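Gestern Abend Breltimside, und ich bin immer noch ganz aufgekratzt

2. November 2018

Ich wollte eigentlich nur kurz reinschauen. Eine Stunde, hatte ich gesagt, dann nach Hause, weil heute früh der Wecker um halb sechs ging. Geworden ist es fast Mitternacht, und ich bereue keine Minute!

Im alten Kinosaal von Breltimside wurde an Nanna Sveinbjörnsson erinnert. Wer hier nicht aufgewachsen ist, kennt den Namen vermutlich gar nicht (ich kannte ihn bis vor zwei Jahren auch nicht, peinlich genug). Sie hat in der Wäscherei Juhl gearbeitet und dort den Boykott angestoßen, als die Frauen aus der Siedlung Kidach weiter für weniger Geld die Krankenhauswäsche sortieren sollten, ohne Handschuhe, ohne eigenen Pausenraum. An einem Morgen im Januar blieben sie einfach vor dem Tor stehen. Erst eine Handvoll, am Ende der Woche rund 600 Leute, darunter Männer vom Güterbahnhof, die mit der Wäscherei überhaupt nichts zu tun hatten.

Was mich so begeistert: Es gibt die Briefe noch! 256 Stück, in Schuhkartons, auf kariertem Papier, manche mit Kaffeerand. Ihre Nichte hat ein paar davon vorgelesen, und ich hatte wirklich Gänsehaut. In einem beschwert sich Nanna seitenlang über die Stadtverwaltung und fragt im letzten Satz, ob jemand ihr die Kuchenform zurückbringen könnte.
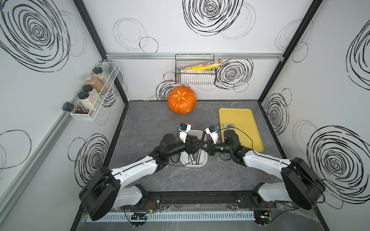

Danach kam der Teil mit der Unterschriftenliste, und da wurde es im Saal richtig laut. 857 Namen stehen drauf, und bestimmt ein Dutzend Leute sind nach vorne gelaufen, um ihre Mutter oder ihren Opa zu suchen. Neben mir hat eine ältere Dame die Handschrift ihrer Schwester erkannt und sie mir gleich dreimal gezeigt. Der Moderator hat irgendwann aufgegeben und sich zu uns gesetzt, das fand ich sehr sympathisch.

Die Geschichtsgruppe Urkix will die Briefe jetzt abtippen und als Heft herausbringen. Dafür fehlen noch 3.000 Euro, hauptsächlich für Druck und Papier. Ich habe mich sofort fürs Abtippen gemeldet, obwohl mir die alte Schreibschrift auf den Proben ehrlich Angst macht. Die ersten Seiten liegen schon hier auf dem Küchentisch, und über ein Wort im zweiten Absatz grüble ich seit dem Frühstück. »Mangel« oder »Mandel«? Bei einer Wäscherei wohl eher die Mangel, aber sie schreibt direkt davor von Weihnachtsgebäck ...

Ach ja, und die Musik! Zwei Akkordeons und eine Sängerin, die das alte Torlied gesungen hat, alle Strophen, auch die unanständige. Der halbe Saal konnte mitsingen, ich nur den Refrain, dafür umso lauter.

Falls jemand von euch noch Fotos vom Juhl-Tor hat oder jemanden kennt, der dabei war: Schreibt mir bitte in die Kommentare, ich gebe alles an die Gruppe weiter. Auch Kleinkram ist willkommen, Lohnzettel, Postkarten, was halt so in den Schubladen liegt.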